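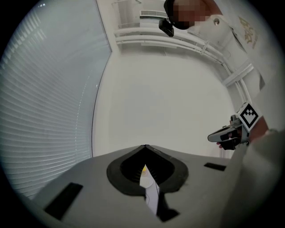

4. Participation in electronic board elections

4.1 Setting and data

The two associations studied are membership bodies for amateur musicians. Gotitz is a federation of community choirs and Onodness is a society of recorder and early wind players. Both elect their boards by a vote of individual members, and both moved from mailed paper ballots to electronic voting within the period covered by our data. Gotitz uses a voting service called Tello. Onodness runs its elections through a members' portal, Cerkum, which also handles dues and event registration.

We obtained turnout records from both offices in anonymous form. Each record gives the member's region, the year the member joined, whether the member held voting status at the time of the election, and whether a ballot was returned. No record shows how a member voted. The last extract was made on 07/12/2021, and corrections entered after that date are not reflected here.

The Gotitz file contains 2,441 members with voting status. The Onodness file contains 1,341. Members under the age of 18 and members whose dues had lapsed were removed by the offices before the files reached us. We did not have the means to check this step. In both associations a household membership carries one vote, and the household is treated as one member throughout.

4.2 How the elections are run

The two calendars are similar. Nominations close in February, candidate statements go out by e-mail shortly afterward, and voting stays open for several weeks. Each regional area elects its own representatives and also votes for the national officers. A member sees both contests on the same ballot.

The main difference is in how the ballot is reached. Gotitz members receive a personal link by e-mail. The link opens the ballot directly and no password is asked for. Onodness members must log in to Cerkum with the username and password they use to renew their dues. Most renew once a year, and the office told us that requests for a new password rise sharply in the first days of voting.

A second difference concerns reminders. Gotitz sends a reminder only to members who have not yet voted, which Tello allows without showing the office any ballot. Onodness sends the same reminder to everyone. Several area newsletters in Onodness also print the voting address, though the wording and position of the notice vary from area to area, and in two areas the notice was left out altogether.

4.3 Turnout by length of membership

In both associations, turnout is lowest among members who joined in the year before the election and rises with length of membership. The rise is steeper in Onodness. Figure 1 shows the pattern for each association, with members grouped by the number of years since joining.

Figure 1. Share of voting members returning a ballot, by years of membership, Gotitz and Onodness. Members with an unknown joining year are left out.

Unknown joining years are a small problem in Gotitz, where 70 records lack the field. These are mostly older memberships carried over from a card index. Placing all of them in the longest-serving group does not change the order of the groups.

The gap between new and long-standing members existed under paper voting as well. We therefore do not read it as an effect of the electronic system. What did change is the position of members in the middle groups. In Gotitz they now vote at close to the rate of the longest-serving members. In Onodness they remain nearer to the newest ones. The login step is a likely cause, but the two associations also differ in how often their members meet, and our records hold nothing on attendance at rehearsals, workshops or festivals.

4.4 Contested and uncontested seats

Many area seats draw a single candidate. We compared areas with at least one contested seat to areas with none. Turnout was higher in the contested areas of both associations, and this held for the national contests on the same ballot. Members who came to vote for an area representative nearly always completed the rest of the form.

The comparison has limits. Contested areas tend to be the larger ones, and large areas have more active newsletters. When we restricted the Gotitz comparison to areas of similar size, the difference became smaller but did not disappear. Onodness has too few areas for the same test.

We also looked at ballots submitted with one or more contests left blank. Blank entries were most common for bylaw amendments, where the full text had to be opened in a separate window. The amendment question was placed last on both ballots, so its position and the extra step cannot be told apart with these data.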